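December, Storkska bench, notes from 10.15 on

Tissue box on stack, left hand pushing, right hand parked flat. Same as last week but with the new contact term switched on. 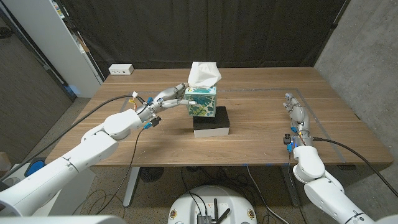 So the question for the week is still whether the policy needs the wrist force at all or whether finger current is enough. Tarcísio says current is enough. I say it's enough on anything stiff and falls apart on card. We agreed 100 trials each way and no more arguing till then.

Setup as before. Black block on white base, box on top, edges lined up with the grey tape and not by eye (Shabani, this means you). Curtain stays drawn, the head camera was picking up the far side of the room and the segmentation went silly. Lights on full.

Run A, finger current only. First batch fine. Then box rotates instead of sliding, always the same way, left front corner leading. Looks like the one finger that wraps round the corner gets there before the others and the thing just pivots on it. Stopped and restarted with thumb offset changed by 4 degrees. Better. Still pivots when the approach is low.

Run B, with wrist force. Slower, pushes are more even. 3 aborts, all on the same threshold, all before the box had moved. Threshold is probably too tight for a light load, it was tuned on Godoy's tins. Raised it. No aborts after but I don't quite trust that, need to look at the logs properly.

Episode 199 is odd. Left arm goes in, makes contact, holds, and then nothing for ages. Not an abort, not a success, the planner thinks it has arrived. Saved seperately, Zuleica wants it for the Festau comparison. Don't delete it!!

Right arm: keeping it palm down on the table for all of these. Tried it lifted and the base sways a bit more when the left one pushes, you can see it in the joint traces. Does mean we're getting free bracing that we won't have later. Should say so in the write-up. Davina asked whether it counts as two-handed then. I'd say no, it isn't in the action space, but fair point and a reviewer will ask.

Scoring: success = box moved past the edge of the block by the set distance and still upright. Pivot counts as fail even if it ends up in the right spot. Arlindo scored the first batch more kindly than I did so those want redoing by one person, me I suppose.

Crushing. Haven't decided how to log it. The sides give a bit under the fingers and spring back, mostly. Swap box when a side stays dented, note the episode number on the lid of the old one.

To do
- rescore first batch
- plot current vs wrist force, same time axis, contact onset lined up
- low approach again with old thumb offset, to be sure it's the offset
- ask Surnus about the left wrist cable, want more slack befor we do the longer reach
- heavier box, same outside size

Left it at 16.40, arms off, run B folder copied over, run A still copying.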